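13/12/2025

Day three of the Losach trial. The simulator costs $300 a seat, and Jeptoo wants my verdict before she signs. Set it the cup task again this morning, 141 runs, then drank my coffee out of a mug that needed no physics engine.
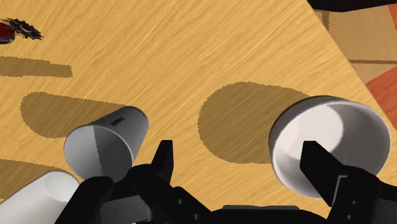 Does the price include support? Only by email, and only until April.

Sandrine says Flaltavia is cheaper - she also said that about the van. Will read their terms tomorrow, with biscuits.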